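Chapter 4
When Part of the Job Moves to a Machine

Learning goals

After reading this chapter, you should be able to:
Describe how a job is divided into tasks before a machine is brought in.
Tell the difference between replacing a task and replacing a job.
Explain how the duties of workers and supervisors shift once a robot is in use.
Discuss who should take part in planning the change.

4.1 A Change at the Sorting Bench

In June, the returns center of Tarnireo, a household goods seller, put its first robotic arm to work. The center receives 2,832 returned items on a normal working day. Each one must be taken out of its packaging, checked for damage, wiped clean, and sent to the right shelf. Before the change, 17 people did this work at long benches, and each of them handled an item from start to finish.

The arm took over two of the steps: lifting items out of the bin and wiping hard surfaces. It did not take over the checking. A worker still decides whether a scratch matters, whether a set is complete, and whether a customer's note agrees with what is in the box. The company kept all 17 workers, but 12 of them now hold jobs with new titles and new duties. The other five continue to work by hand on fragile goods.
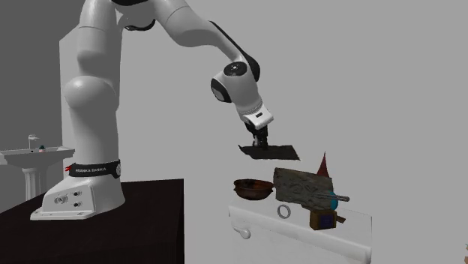

Planning for a change of this kind starts with the task list. At Tarnireo, the planners and the bench workers wrote down every action in the returns process and asked what a machine would need in order to perform it. The engineering firm Bornetix then built the tasks in simulation, where mistakes cost nothing. A simulated counter can be set with whatever mix of objects the planners wish to study. A shallow bowl, a thin ring standing on its edge, a tall cone, and a small wooden box each ask for a different grip, and a flat cloth held in the fingers of the gripper raises questions of its own. Experienced workers adjust to such differences without stopping to think. Writing those adjustments down took longer than any other part of the project, and most of the useful detail came from the people at the benches.

4.2 Tasks and Jobs

A task is a single piece of work with a clear result. A job is a group of tasks, together with the judgment that connects them. Public debate often treats the two as the same, and a report that a machine can perform a task is read as a report that a job will end. In practice, the tasks that remain may grow in number or in difficulty. The Tarnireo workers reported that their days had become less tiring for the back and shoulders but more demanding in attention — the easy items no longer gave them a rest between the hard ones.

Pay is a related matter. When duties change, the old job description no longer matches the work. Tarnireo reviewed its pay grades only after workers raised the issue, and the delay caused lasting ill will. Section 4.5 returns to this point and compares it with the Lurkon warehouse, where new grades were agreed on before the equipment was ordered.

Key terms in this section: task, job, task list, job description, pay grade.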